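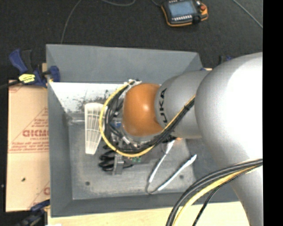 Most owners of small firms set aside too little for the year after they sell, according to the senior planner at Henlow, a fee-only advisory practice that works mainly with people leaving a business they built. The planner, who asked to be identified by title only, spoke in the firm's meeting room one afternoon in October. Clients tend to think of capital as something solid, like a big silver-gray robot arm over a deep bin, and to treat the cash beside it as an afterthought. "They know what the equipment cost. They don't know what their household costs."

Henlow's first step is a spending record. The planner asks for 19 months of bank statements, long enough to catch two rounds of most annual bills. One recent client, a former part owner of the parts supplier Grollik, had estimated his fixed monthly costs at a figure that left out $3,121 in insurance and property tax. "He wasn't careless. The company had been paying some of it, and the rest came out of an account he never looked at."

The second step is to divide the sale proceeds by date of use. Money needed within two years goes into Treasury bills and insured deposits. Money needed in years three through 10 goes into a bond ladder. Only the remainder is invested in stocks, and Henlow caps any single holding at five percent of that remainder.

Earn-outs get separate treatment. When the distributor Lusex was bought by Nistor, part of the price depended on later revenue, and two sellers came to Henlow wanting to borrow against it. The planner advised both to count the payment at 50 percent of its stated value for budgeting — and at zero when signing a mortgage. "One agreed. The other went to a different adviser, and that's his right."

Asked about taxes, the planner said the estimated payment should be moved to its own account on the day of closing. "I don't want it earning anything clever. I want it there when the voucher is due."

Henlow reviews each plan every six months during the first two years, then annually.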